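Entretien du linge : plier un bas de jogging en molleton
Rubrique technique, mai 2018

Le bas de jogging en molleton reste la pièce qui nous vaut le plus de courrier. Une lectrice, Bo-ram Min, demande pourquoi ses piles s'affaissent alors que les tee-shirts tiennent. La réponse tient à la répartition de la matière. Un tee-shirt plié présente une épaisseur à peu près constante. Un pantalon de survêtement concentre la sienne en trois zones : la ceinture élastiquée, les fourches et les bords-côtes du bas de jambe. Si ces zones se superposent, la pile penche.

La méthode retenue est un pliage en deux temps. Poser le vêtement à plat, rabattre une jambe sur l'autre en alignant les coutures d'entrejambe, puis rentrer la pointe de la fourche pour obtenir un bord droit. Plier ensuite dans la longueur, en laissant la ceinture à une extrémité. Ne pas tirer sur l'élastique pour l'aplatir : il reprend sa forme et entraîne les couches du dessus.
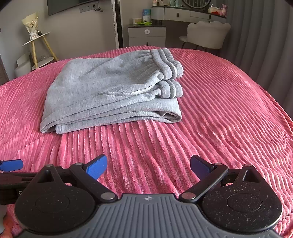
Le côté du pli doit rester rond. Un pli écrasé à la main marque le molleton gratté et la marque persiste après plusieurs jours de rangement, surtout sur les gris chinés, où le poil couché accroche la lumière. Une légère ondulation en surface est sans conséquence. En revanche, un faux pli pris entre deux couches se retrouvera sur la cuisse au moment de porter le vêtement. On le chasse du plat de la main, de la ceinture vers le bas, avant le dernier rabat.

La surface de travail compte également. Une table donne les bords les plus nets. Le lit convient, à condition de tenir compte du couvre-lit : sur une peluche à côtes, le tissu glisse mal dans le sens perpendiculaire aux côtes et la couche inférieure reste en arrière quand on déplace le paquet. Il faut alors soulever, sans pousser. Les couvre-lits à poil long cèdent aussi des fibres. Sur un molleton clair, un rose soutenu se remarque ; un passage de brosse adhésive sur la face extérieure suffit.

Bok-nam Gil, qui tient l'atelier de repassage de Londlow, préfère un troisième rabat et obtient un paquet plus court, adapté aux tiroirs peu profonds. Nous avons repris sa variante avec deux tailles adultes. Elle fonctionne pour les molletons fins. Pour les qualités épaisses, le paquet se rouvre dès qu'on le lâche.
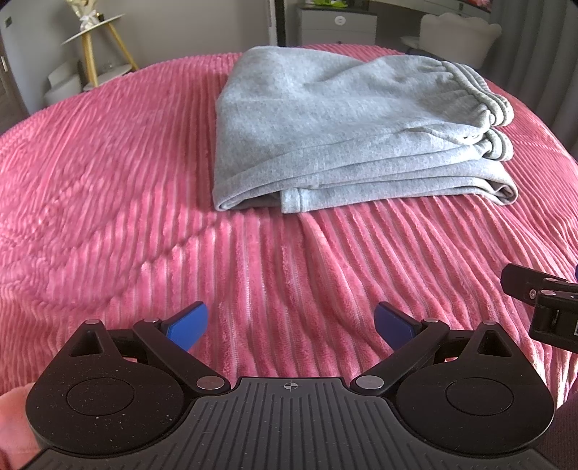 Pour l'empilage, alterner le sens : ceinture à droite, puis ceinture à gauche. Les surépaisseurs se compensent et la pile reste d'aplomb. Les cordons éventuels se rentrent à l'intérieur de la ceinture, noués, pour éviter qu'ils ne s'accrochent à la pièce voisine. Les bords-côtes de cheville peuvent dépasser du paquet sans inconvénient si l'étagère est assez profonde.

Le séchage doit être complet avant pliage. La ceinture sèche en dernier, l'élastique étant pris entre deux épaisseurs de tissu. Contrôler au toucher par l'intérieur, au niveau des fronces.

Le prochain numéro traitera des sweats à capuche, pour lesquels nous avons reçu 13 lettres depuis novembre. Les questions sur les housses de couette seront regroupées dans une fiche séparée.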